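Unit Prices and the Shrinking Package: How Three Store Brands Compare

Last updated: 04/10/2020

The price on a shelf tag has two numbers. The large one is what the register charges. The small one, usually in the lower left corner, is the price per ounce, per sheet or per piece, and it is the one that allows two packages of different sizes to be compared. Most shoppers read only the large one, and package design tends to encourage that.

For this article we tracked three store brands of household basics from December onward. Fledier is sold through a discount chain with small stores and a limited range. Amura is a warehouse label that requires a yearly membership. Olszewski is a regional grocer whose own brand covers most of the center aisles. All purchases were made in Kumcombe, at regular shelf price, without coupons or loyalty credit.

Paper goods were the hardest category to compare. Fledier labels its bath tissue by the roll, Amura by the sheet and Olszewski by the square foot. A "double" roll is double only in relation to a single roll that the same brand may no longer sell. We converted everything to sheets and then corrected for sheet size. The Fledier pack came to 2,208 sheets and the Amura pack to 2,488. The Amura pack cost more at the register and less per sheet. Its sheets are also slightly narrower, and once that is included the gap nearly closes.
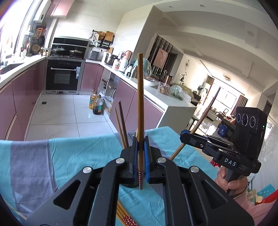 Paper napkins gave a cleaner result. Amura sells them in a case of 1,000. Olszewski sold a case marked with the same count until the winter, when the count on the label changed to 788. The outer carton kept its height and width and lost depth, so the front panel looks the same on the shelf. The price did not change. A shopper who buys by the carton is paying 27 percent more per napkin than before, and the only notice is the count printed near the bar code.

Reductions of this kind are legal as long as the stated quantity is correct. Unit price labels are a partial defense. In many places they are voluntary, and where they are required the rules may not fix which unit a store has to use. At the Olszewski store, two sizes of the same dish soap were priced per fluid ounce and per quart on adjoining tags. Converting one to the other means dividing by 32, which is simple enough with a phone and unlikely to be done with a full cart.

Sale tags add a second problem. In the Fledier store, the temporary tag covered the permanent one, and the temporary tag carried no unit price. The sale size of laundry powder was still the more expensive of the two sizes by weight.

Membership cost also belongs in the calculation. A household that buys only paper goods and detergent from Amura may not recover the annual fee. To check, add up the per-unit savings on the items bought regularly over three months, multiply by four and compare the result with the fee. Items that would not have been bought elsewhere should be left out, along with anything thrown away before it was used up.

Keep one old receipt and one old label for each product bought often. Receipts seldom list the quantity in the package, so a price history alone will miss a smaller carton.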